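Stone or tile for a kitchen counter? (and how do you live with beige)

graywren
Joined: September
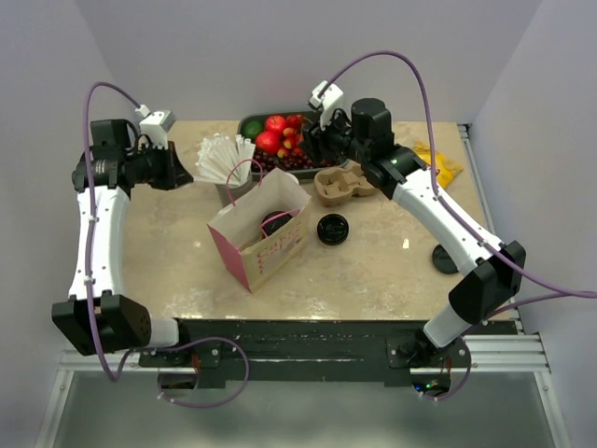

Can you put a hot pan straight down on natural marble?
Most people will tell you to use a trivet, because a quick blast of heat can mark or crack the stone and the sealer hates it too.

OK so that's the one question the salesman at Tomić answered before I even opened my mouth, and I still came home confused. We're redoing the kitchen in our place in Sturnville and I've gone back and forth between a real slab and big porcelain tiles. I love that soft beige veiny look. My husband wants plain white and says beige reminds him of his dentist. We cook a lot, mostly Korean food, so there's chili paste and soy sauce on everything, and I'm scared of stains. What would you all do?

hillutent_dad
Porcelain, every time. We had a marble counter in our last house up in Hillutent and I spent five years chasing lemon juice with a paper towel. It doesn't even have to be a spill! Somebody sets down half a lime and you've got a dull ring. The new house has porcelain and I haven't thought about it once.

Soon-im Moon
I'm going to disagree with that. I've had marble for 7 years and yes, it has rings on it, and I like them. My mother's wooden table had knife marks all over and we never called it ruined. If you want it to look the same on day one and day one thousand then sure, get the tile, but then you've got grout lines, and gochujang in grout is a whole other misery. Ask me about my old apartment.

hillutent_dad
Large tiles barely have grout though. Mine has one seam by the sink, that's it. And I use a dark gray epoxy grout so who cares.

Soon-im Moon
One seam right by the sink is exactly where I wouldn't want a seam, lol. But fine, epoxy is better than the old stuff, I'll give you that.

graywren
You two are not helping me decide but I'm enjoying it. Soon-im, what do you seal yours with? And how often?

Soon-im Moon
The Wukel one in the flat can. I do it when water stops beading, so I don't keep a schedule. Wipe on, wait, buff off, go to bed. Don't leave it on too long or it gets hazy and you'll be rubbing until midnight (ask me how I know).

Ga-eun Hong
Has anyone mentioned the edges? I paid $260 extra to get mine rounded and it was the best money in the whole kitchen. Square edges chip, on stone and porcelain both, and a chip in porcelain looks worse if the pattern is only printed on top. Get a sample and look at it from the side before you sign anything.

hillutent_dad
Good point on the printed stuff. Some of it is colored all the way through, but the veins usually aren't.

graywren
Ooh, I never looked at the side. Going back to Tomić on Tue 22 December, so I'll ask for offcuts of both and pour soy sauce on them overnight. My husband has been told he gets to pick the backsplash. He wants white.

Ga-eun Hong
Do vinegar too! And put the samples under your own kitchen lights, mine went pink at night.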